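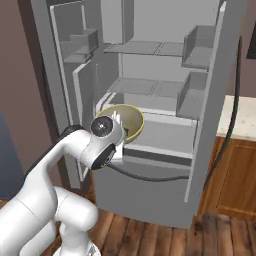
COMPANY NEWS | TOKENS AND MEDALS

Norkitz to publish revised Tomov listing of transport tokens, with new rules for die varieties and condition

WAMTON, January. Norkitz, the dealer and publisher in tokens, medals and paranumismatic items, will issue a revised edition of the Tomov listing of tram, bus and ferry tokens this spring. The edition replaces the present loose-leaf catalogue and its supplements. It contains 3,000 main entries, a new system for recording die varieties, and a condition scale written for struck and moulded tokens instead of one borrowed from circulating coins.

The revised listing will be sold as a single bound volume and as a searchable file. Both versions carry the same text and the same numbers.

Scope of the listing

The Tomov listing covers tokens issued by or for an operator of public transport and accepted in payment of a fare. Employee passes, turnstile discs, bridge and toll checks and advertising pieces have been included inconsistently in the past. The revised edition applies one test: whether the piece could be exchanged for a journey on a scheduled service. Pieces that fail the test have been moved to an appendix, where they keep their old numbers with the prefix X.

Toll checks for ferries remain in the main listing where the ferry carried foot passengers. Where a ferry carried vehicles only, the check is in the appendix.

Patterns and trial strikings are listed after the issued type to which they relate. A pattern with no issued type is listed under the operator at the end of the entry. Modern restrikes are noted but not numbered.

Numbering

Existing Tomov main numbers have been kept wherever the entry still describes a single type. Where two types were found to share one number, the more common type keeps it and the other takes the next free number for that operator. Where one type had been given two numbers, the lower is kept and the higher is withdrawn. Withdrawn numbers will not be used again.

A concordance at the back of the volume gives old and new numbers in both directions. It also includes the numbers used in the supplements, which were never merged with the main sequence and which have caused a good deal of confusion in sale catalogues.

"The main complaint we received was that a collector could order a token by number and get a different token," said Waldemar Kozłowski, editor of the listing. "In most cases the seller had used a supplement number without saying so. The supplement sequence stops with this edition. There is one number per type, and the variety goes after the point."

Die varieties

Varieties are now shown by a decimal suffix, with the obverse die first and the reverse die second. A token recorded as 412.2.1 is therefore main type 412, second obverse, first reverse. If only one die is known for a side, the figure 1 is still written. A zero means that the side has not been studied, and should be used by sellers who have not compared the piece with the plates.

The following are treated as die varieties:

Differences in the spacing, size or style of lettering.
Differences in the number of beads or teeth in the border.
Added or missing stops, hyphens and accents.
Re-engraved vehicles, wheels, anchors and crests.
Recut fare values.

The following are not treated as die varieties and are recorded in the notes only:

Die cracks, clashes and clogged letters.
Rotation of one die against the other.
Differences in plating, lacquer or paint fill.
Position of the centre hole, unless the hole is of a different shape or diameter.

Rotation was a numbered variety in the loose-leaf catalogue. Comparison of larger groups from the same operators showed that the angle varied within what appear to be single deliveries, and it has been dropped as a criterion. Collectors who wish to record it can do so in clock positions after the full number.

Source material

Much of the new work on varieties is based on the Sibiya collection, a reference group of tokens which was lent to Norkitz for the purpose. The collection is kept by operator and then by weight, and includes original paper rolls and issuing envelopes for a number of municipal tramways. Rolls have been useful in showing which dies were in use at the same time.

Each token in the loan was weighed to two decimal places, measured at two points across the diameter, and checked with a magnet. Thickness was measured at the rim and, on pieces with a raised border, also in the field. Non-metallic tokens were not tested beyond weight and measurement. The listing describes them under three headings: vulcanised fibre, celluloid, and other plastic. Where the material was in doubt the third heading was used. 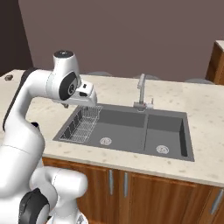

Rendering: robot arm over a double-basin kitchen sink.

Weights in the revised edition are given as a range instead of a single figure. The range is taken from undamaged pieces only. For types known from one piece, the weight of that piece is given in brackets. Brass and bronze have been combined as "copper alloy" unless an analysis or the contract for the issue is available, and "white metal" has been withdrawn as a term. Zinc, aluminium and nickel-plated steel are named separately.

Sizwe Oosthuizen, who prepared the metrology section, said that the weight range had resolved several doubtful attributions. "There are two ferry tokens with the same design and the same diameter that were listed as one type for a long time. The weights fall into two groups with a clear gap between them, and the lettering on the heavier group is from a different punch set. They now have separate numbers. There are also cases where we expected a gap and did not find one, and those have been left alone."

Condition scale

The revised edition sets out a six-step condition scale. The steps are A, B, C, D, E and P, where P is used for a piece that can be identified but has little other detail. Wear, surface and damage are stated separately. A token may be described as B for wear with a note on corrosion, for example, and the corrosion does not lower the letter.

Zinc tokens are seldom found with original surfaces, and the old practice of marking them down for a dull grey patina made the grade meaningless for comparison. Under the new scale, an even patina is not mentioned. White powdery corrosion, pitting and flaking are mentioned in all cases.

Holes added after issue are damage. Holes that form part of the design are not. Cancelling cuts and punch marks applied by the operator are recorded as "cancelled", followed by the type of mark, and do not affect the letter.

Cleaning is to be stated where it can be seen. Fibre tokens that have been soaked often show swelling at the rim, and this is given its own note in the scale. Norkitz advises against washing fibre or celluloid pieces in any liquid.

Rarity

Rarity ratings have been reviewed for all main entries. The former scale relied on estimates of the number of surviving pieces, few of which could be supported. The new scale is based on recorded appearances in sale lists and in collections open to study, and runs from R1 (frequently recorded) to R5 (one or two pieces recorded). Types from newly opened rolls are rated R1 with an asterisk, as the supply may not last.

No valuations are printed. Norkitz will continue to publish a separate price guide, which will adopt the new numbers at its next issue.

Illustrations

Both sides of each main type are shown at actual size. Die varieties are shown enlarged where the difference would be hard to see otherwise, with the relevant detail marked by an arrow. About 80 types are represented by rubbings or by reproductions from earlier literature where no piece could be examined. These are marked with a dagger, and the editor would be glad to hear from owners of any of them.

Transition for sellers and auction houses

Norkitz will use the revised numbers in its own lists from publication. For the first two lists the old number will be printed in brackets after the new one. Want lists held on file will be converted by Norkitz at no charge, and customers will receive a copy to check before any orders are filled against them. Where an old number now covers more than one type, the customer will be asked which is required.

Other dealers may use Tomov numbers in their lists without permission or payment, provided the edition is stated. The concordance may be copied for internal use. Reproduction of the plates requires written consent.

Format and availability

The bound volume is sewn, with a flat-opening spine and a ribbon marker. The first printing is 1,000 copies, of which 500 are reserved for subscribers to the loose-leaf catalogue until the end of the month of publication. Any copies not taken up will then be put on general sale. Subscribers need not return their old binders.

The searchable file can be filtered by operator, country, metal, shape, diameter and fare value. Corrections will be added to the file as they are accepted and will be printed as a single list once a year. A correction should quote the Tomov number and give weight, diameter and a clear photograph of both sides beside a scale.

Orders and enquiries should be sent to the Norkitz catalogue department in Wamton. Tokens for examination should not be sent without prior arrangement. The department takes telephone calls on Wednesday mornings.

Press enquiries

Review copies may be requested by numismatic societies and periodicals. Sample pages, including the full text of the condition scale and one complete operator entry, are available from the same address.

About Norkitz

Norkitz deals in tokens, medals, tickets and related printed matter, and publishes reference listings for collectors. It issues regular fixed-price lists and holds postal auctions.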